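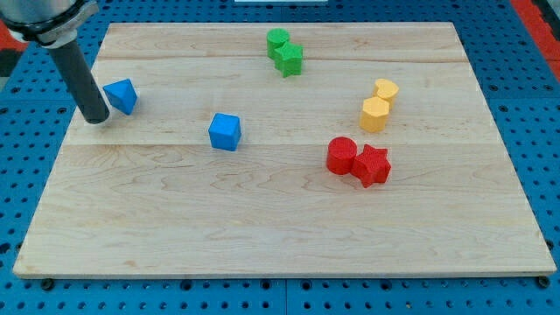

Pushing or Grasping: Two Tools for One Arm

A robot arm ends in a flat mounting plate. The part attached there is called the end effector. It is the part that touches things. At the Covcombe workshop, Solveig Nyberg and Esperanza Gallardo test different end effectors on the same set of colored blocks.

Tool 1: The rod

The rod is a long, dark gray cylinder with a rounded tip. It has no fingers and cannot pick anything up. It can only push. The blocks stay on the board and slide.

A push near the middle of a block's side moves it mostly straight. A push near a corner makes it turn. A cube has flat sides, so the turn is easy to predict. A star has points and notches, and the rod may slip from one to the next.

Tool 2: The two-finger gripper

The Garrido gripper has 2 fingers that close from opposite sides. It can lift a block and set it down somewhere else. It needs free space on both sides of the block. When two blocks touch, a finger may not fit between them. The rod can be used first to push them apart.

How the tools are compared

Each tool gets the same job: bring the two blue blocks together. The arm has 20 seconds. A computer program named Sirkemum records where the blocks stop. Nyberg and Gallardo have recorded almost 1,000 tries, and 219 of them used the gripper.

Words to know

End effector: the tool at the end of a robot arm.
Friction: the force that slows a block as it slides.
Prism: a solid shape with two matching flat ends, such as a star or a heart.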